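Notes on the Revision of a Household Filing System

Readers who have followed this page for some time will be aware that I retired from records administration and now apply what remains of my professional habits to my own house. The present entry concerns the reorganisation of our family papers, a task first proposed in March and carried out, with interruptions, over the cooler months.

The previous arrangement dated from our move to Priltside. It consisted of a four-drawer cabinet in the hallway cupboard, in which documents were filed by the organisation that had issued them. Under this arrangement the council rates notice sat beside the dog registration and the library correspondence, while papers about the roof were divided between the insurer, the roofer and the bank. The system was consistent, and it was of very little use to anyone who did not already know who had sent what.

My former colleague Ghizlane Ashour recommended filing by the question a person is likely to ask. She had adopted this method for her late father's estate and considered that it shortened the work considerably. A person looking for the age of the hot water system does not ask what Dorby Plumbing sent us. The question is about the hot water system, and the folder should bear that name.

The revised scheme therefore begins with the house itself and proceeds by fixture and room. The car follows, then health, then employment and superannuation. Correspondence of a personal nature has been removed from the cabinet altogether and is kept in archive boxes in the spare room, where my wife has asked that it not be subjected to any scheme.
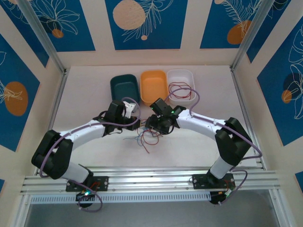

Retention presented the greater difficulty. In an institutional setting one works to a disposal schedule, and the decision is made before the document arrives. At home there is no such authority, and each piece of paper must argue its own case. I prepared a short schedule of my own. Utility accounts are kept for two years. Appliance receipts are kept for the life of the appliance, stapled to the front of the manual. Papers bearing on the purchase of the house, or on any improvement to it, are not to be destroyed.

Toivo Kallio, who read a draft of the schedule, objected to the treatment of school reports, which I had placed under a general heading of superseded records. The objection was upheld. The reports have been transferred to the spare room.

A word should be said on labels. I had used a handheld label maker for many years and was reluctant to part with it, but the tape has become difficult to obtain. The folders are now labelled in pencil on plain manila tabs. Qianru Lu favours coloured tabs and has sent me a packet from Tustusen, the stationer near her office. They are of good quality. I have reserved the green ones for the garden folder, which at present holds the receipt for the lemon tree and a warranty for the secateurs.

Scanning was considered and adopted in part. Identity documents, the will and the insurance schedule have been copied to a drive held by our solicitor, Giang Lã. The remainder exists only on paper. I am aware that this view is no longer widely held in the profession.

The shredding amounted to more than two garbage bags, part of which has gone into the compost. Two matters remain outstanding. The first is a key, found at the back of the lowest drawer in an envelope marked Tô, which fits no lock in the house. The second is the folder for the back fence, which cannot be closed until the neighbours have returned the signed quotation. I shall report on the fence in due course.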